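# Kadevitz open day, can it tidy up yet?
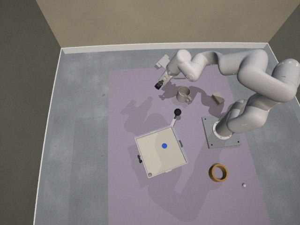
*Gratinton, August*

Notes typed up on the train back, so excuse the state of them.

Went to the Kadevitz open day at their place in Gratinton. Free entry, paid 6 pounds to park. Wanted to know one thing: can a machine clear a table yet. Not win at chess, not do a backflip. Clear a table.

First stop was the simulation room. Screens all down one wall, and they do most of the learning in there before anything real gets switched on. The one I stood at longest had a white arm bolted to a plate on a purple mat, with bits and bobs lying about. Small grey cup with a handle, a tilted cube, an orange ring, a tiny white ball. Also a square box with a blue dot in the middle and a little grey ball sat in one corner, nowhere near the dot. My kitchen table on a good day, basically.

Asked which bit was hardest. The cup, I was told, or rather the handle. Second hardest: anything that rolls. Fair enough, same at home.

They'd done 2775 practice goes at putting a cup away, all on the computer, and 2181 counted as a pass. I make that a bit under four in five. Sounds good till you think about your own cups. I'd be buying a new set every month. Although a dropped cup in there costs nothing, they just start again, and that's the whole point of doing it that way I suppose.

Then coffee. Queue. Decent flapjack.

Afternoon was shop-floor stuff, in the unit next door. Pandley had a stand, they make shelving and want something that will restock it overnight. Their machine did tins. Tins fine. Bags of pasta not fine, kept letting go of the corner. Chap behind me muttered that his lad does it quicker and he's fifteen. Yes, but does he do it at 3am.

Mohmand were at the far end with a laundry demo. Towels only. It folded one while I ate the rest of the flapjack, and I am not a fast eater. Neat though, neater than mine. Shirts "next year". Socks got a laugh.

Prices: hard to get out of anyone. Mohmand would rent you the towel one for 732 a month plus a visit to set it up. For a hotel, maybe. For me, no chance.

So, chores. Same thing, same place, all day long: getting there, and I'd beleive it for a shop or a laundry fairly soon. A house with a new mess every morning, no, not from what I saw. Wiping down wasn't on show anywhere and I did ask twice.

If you go next time, do the simulation room early, it was packed by 11. Wear flat shoes, it's concrete thoughout. Bus from the station stops right outside and I wish I'd known that before paying for parking on the way in and then leaving the car with my sister anyway.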